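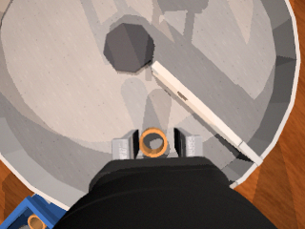

Part 4: Setting up the pond pump and filter

Righto, by now your basin should be in the ground and sitting level. If it isn't, go back to Part 3, as everything from this point gets harder with a tilted rim (I learnt this on my first pond and had to dig the whole thing out again in June, in the mud).

I'm using the Noltby pump and the Grikura filter box throughout. Other brands go together much the same way, but check your own leaflet for hose sizes.

What you'll need

Pump and filter box
5 metres of ribbed hose
4 stainless hose clamps
Flathead screwdriver
A bucket and an old towel

CAUTION: Your outdoor power point must have a safety switch. If you haven't got one, stop and ring a sparky. Never put your hands in the water while the pump is plugged in.

1. Rinse the filter foam in a bucket of plain tap water until it stops going cloudy. No detergent, please — even a bit of residue is rotten for fish.

2. Slide a clamp over the hose before you push the hose onto the pump outlet. I still forget this one! If the hose is stiff, dunk the end in warm water for a minute and it'll go on easily.

3. Lower the pump in by its handle, never by the cord. Put it at the opposite end from where the water will come back in, so you don't get a dead corner.

4. Stand the filter box on a paver outside the pond, with its outlet higher than the waterline. Run the hose to the inlet with no kinks and do up the clamps firmly.

5. Fill the pond until there's at least 200 mm of water over the pump.

6. Make a drip loop in the power cord (let it hang lower than the power point before it comes back up), then plug in and switch on.

NOTE: It'll cough and splutter for a bit while the air clears. If you've still got no flow after 3 minutes, switch off at the wall, unplug it and tip the pump on its side underwater to let the bubbles out. My neighbour Ljubica swears by giving the hose a good shake as well.

Leave the pump running overnight and check every clamp for drips in the morning. Plants come next, in Part 5.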